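Wavgate Community Help > Home and Household > Bathrooms and Washing

Keeping pump bottles together in a wire basket without making a mess of everything underneath

Viewed 596 times

gumhamgate

Hello all, I hope this is the right section and apologies in advance for going on a bit. We have one smallish bathroom in our house in Gumham and no shelf to speak of, so all the hand soap and lotion lives along the edge of the basin, and every morning somebody's elbow sends one of them into the sink. In February I finally bought a mesh basket, one of the Edska ones, rectangular, dark grey, open at the top, and I was very pleased with myself until I tried to put things in it.

The trouble is that the bottles are all such different shapes. I have a tall squarish cream one with a white pump, a shorter round soap with a green sleeve, and a white lotion with a blue screw cap that isn't a pump at all. I've brought everything out to the table, where I've got a sheet down, to try out arrangements and give it all a good wipe while I'm at it.
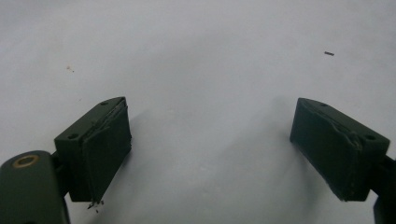
My first thought was tallest at the back, which looks lovely, but then you have to reach over the others to get at it and the short one gets knocked. My second thought was to lay the lotion on its side. My other half says it will leak, and I say it has a proper screw cap, and there we have rather got stuck. I should add that there are children in the house who press a pump as if they were ringing for a lift.

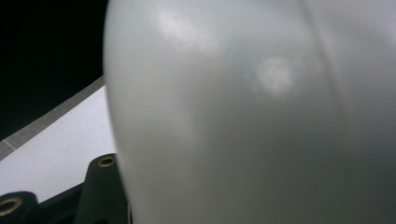
So what I'd really like to know is what order to put them in, whether to line the basket (soap does drip, and mesh is mesh), and whether anyone has a trick for drips on the windowsill, which is painted and where the whole lot is supposed to end up. I've 15 cm of depth to play with on that sill and not a whisker more. 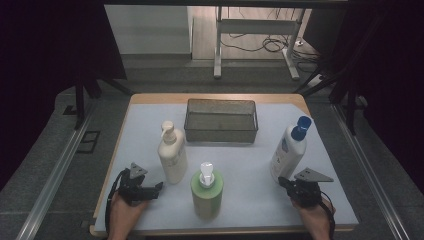 The bottles and the mesh basket out on the table

One more thing while I'm here. There is also a big shiny metal box that has gone cloudy and spotty low down on the front. I have been at it with a damp cloth and I think I'm only moving the marks about. If anybody knows how to get a mirror finish back without scratching it, I'd be so grateful.

Thank you for reading this far!

teatowel2000

Hello, and welcome. I had nearly the same muddle in our downstairs loo and what sorted it was going by how often each thing gets used and forgetting about height altogether. The hand soap is the one everybody wants, so put that at the front corner nearest the tap, with its nozzle pointing over the basin. The tall pump goes beside it. I wouldn't put them one behind the other if your basket is long enough to have them side by side. The lotion can stand at the far end, upright please, I'm with your other half on this one. Screw caps are fine until someone leaves one half done up, and then you have lotion all through the mesh and it is a horrible job with a toothbrush.

For lining, I cut a piece of that rubbery drawer matting to fit the bottom. It comes on a roll from Hubmann and you'll get several goes out of one. Rinse it every Thursday or whenever you do the bathroom, and let it dry properly before it goes back. Under the basket itself I keep an old saucer, which isn't glamorous but the paint on my sill has survived.
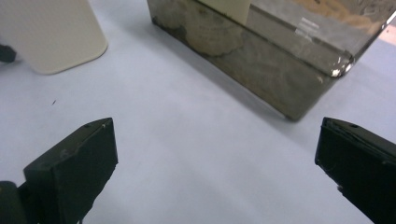
As for the shiny box, try a little white vinegar mixed with warm water on a soft cloth, then wipe it again with plain water and dry it straight away with a clean tea towel. The drying is the part that does it, in my experience. If it's left to dry on its own the spots come back and you feel you've wasted the afternoon. Go with the grain if you can see one, and test a corner first, as I don't know what finish yours has.

pipandstove

just decant the lot into matching bottles. got 6 for the price of one nice one and never looked back

oldsill

I'd be careful about decanting, the pumps on cheap bottles clog and you forget which is which (I washed my hands with conditioner for the best part of a week). Agree with the matting. My only addition would be to measure your basket with the nozzles turned outwards as well as inwards, as mine fitted the sill beautifully right up until the window had to be opened. If yours opens inwards you may be better off with the basket on top of the cistern.

gumhamgate

Thank you all so much, this is ever so helpful. It does open inwards, oh dear. I shall go and look at the cistern, and I've been told I am to admit in public that the lotion will be standing up.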